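4. Instalación del pluviómetro y registro de una tormenta

Esta sección supone que la consola Jaidee ya está encendida y que usted ha terminado la sección 3 (hora y unidades). Si la consola muestra todavía la hora parpadeando, vuelva por favor a la sección 3.

4.1 Colocar el pluviómetro

1. Elija un lugar abierto, lejos de árboles, muros y tejados. Un patio estrecho no es bueno para medir.
2. Fije la base sobre el poste con los dos tornillos largos.
3. Ponga el nivel de burbuja encima de la base y corrija hasta que la burbuja esté en el centro.
4. Coloque el embudo y gírelo a la derecha hasta oír un clic.

Nota: el embudo del modelo Wamholm es más ancho y no encaja en esta base.

PRECAUCIÓN: No suba al tejado ni toque el poste cuando hay tormenta cerca. Si oye truenos, entre en casa y deje el trabajo para otro momento.

4.2 Conectar con la consola

1. Mantenga pulsado el botón CANAL durante dos segundos.
2. Seleccione el canal 112 con las flechas y confirme.
3. Vierta un poco de agua en el embudo, despacio. El valor de lluvia en la pantalla debe subir.
4. Si el valor no sube, quite el embudo y compruebe que el balancín se mueve libremente. Después repita desde el paso 1.
5. Borre la lluvia de la prueba con el botón CERO.

4.3 Registrar una tormenta

1. Antes de que llegue el frente, pulse EVENTO. En la pantalla aparece una nube pequeña.
2. Deje la consola enchufada. Las pilas sirven solamente de reserva.
3. Cuando la lluvia ha terminado, pulse EVENTO otra vez y escriba un nombre para el registro, por ejemplo «Tundgate, mayo».
4. Anote a mano el granizo y los daños de viento. La consola no los mide.

Nota: la racha máxima se guarda con su hora. Si hay dos rachas iguales, se guarda la primera.

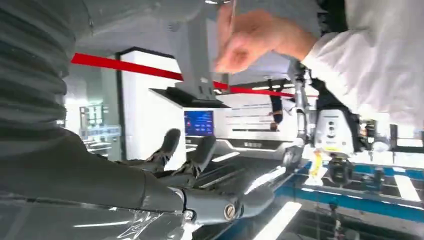

Kulap Thongdee

La sección 5 explica cómo enviar los registros a la red de observadores de Brambridge. Para la limpieza del embudo y del filtro, consulte la sección 7, escrita por Sombat Thongdee.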